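The year my grandmother died, in September, the funeral home in Cliltlow asked us for 40 words, and my aunts, bless them, brought in four pages (both sides!).
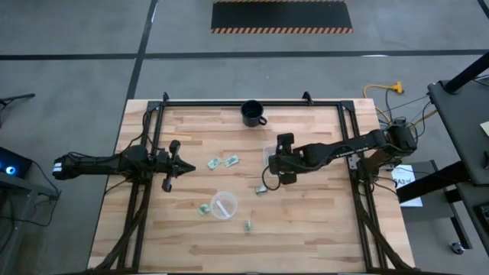
You can't leave out the bakery, my cousin called from the hallway, she'd haunt us. So the bakery went in, and the 51 years of marriage, and the church suppers.
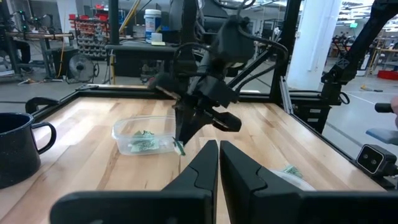

Then somebody remembered Marty, her old gray parrot, and whether a parrot counts as a survivor took us clear through the second pot of coffee.
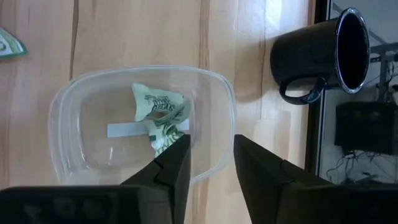 By supper we had it written, parrot and all, and my mother read it aloud twice, slowly, and asked if there was any pie left.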